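4. テーブルクロスとカップの準備

この章では、Pamitz テーブルセットの白いクロスの広げ方、たたみ方、カップの置き方を説明します。開梱と部品の確認は第2章をご覧ください。

4.1 始める前に
・天板を乾いた布で拭き、水気を残さないでください。
・クロスは洗濯表示に従って一度洗ってから使用してください。
・カップは台所用中性洗剤で洗い、よくすすいでください。

注意:クロスの上に熱い鍋ややかんを直接置かないでください。変色や縮みの原因になります。

4.2 クロスを広げる
1. クロスを天板の中央に置き、ステッチのある縁を手前に向けます。
2. 角を両手で持ち、奥へ向かってゆっくり開きます。
3. 手のひらで中央から外側へなでて、しわを伸ばします。
4. 縁の折り返しがめくれていないか、指で端までたどって確かめます。

メモ:深い折りじわが残るときは、霧吹きで軽く湿らせ、中温のアイロンを裏側からかけてください。縁は生地が重なっているため、乾くまでに時間がかかります。

4.3 クロスをたたむ
1. クロスの向かい合う縁を合わせ、半分に折ります。
2. 同じ向きにもう一度折り、細長い長方形にします。
3. 折り目を軽く押さえ、厚みをそろえます。

細長くたたんだクロスは、テーブルランナーとして天板に斜めに渡して使うこともできます。

4.4 カップを置く
1. クロスの位置を先に決めます。
2. 透明のカップと青いカップを、クロスにかからない場所に立てて置きます。
3. カップどうしの間は、手が入る程度に空けます。

茶色の天板と白いクロス

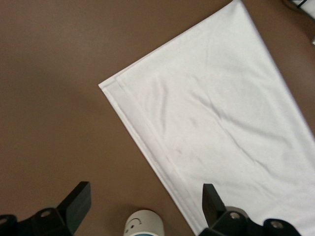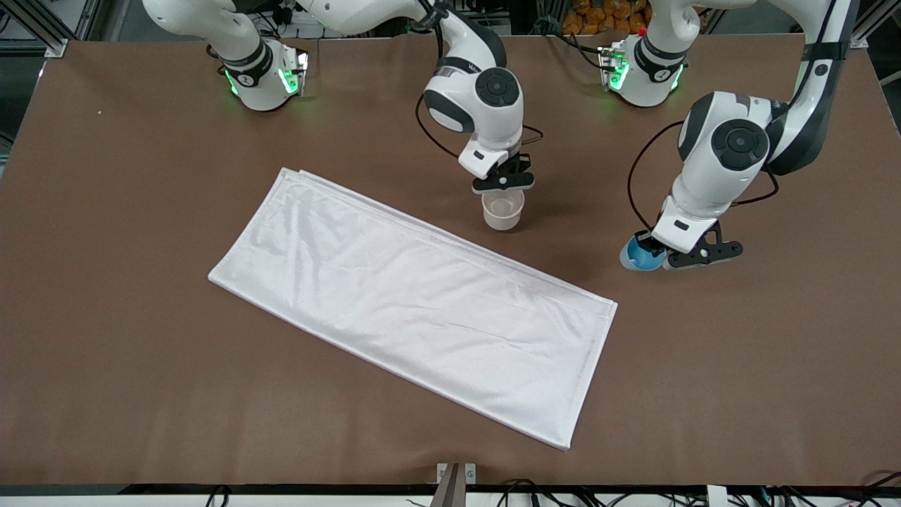

注意:カップに飲み物を入れたままクロスを動かさないでください。位置を直すときは、先にカップを下げてください。

4.5 片付け
1. カップを下げ、洗って乾かします。
2. クロスの食べこぼしを払い、染みがあればぬるま湯でつまみ洗いをします。
3. 完全に乾いてからたたみ、直射日光の当たらない棚に保管します。

メモ:14日以上使わない場合は、クロスの上に物を重ねないでください。替えのクロスは品番1537でご注文いただけます。お手入れの詳細は第6章に記載しています。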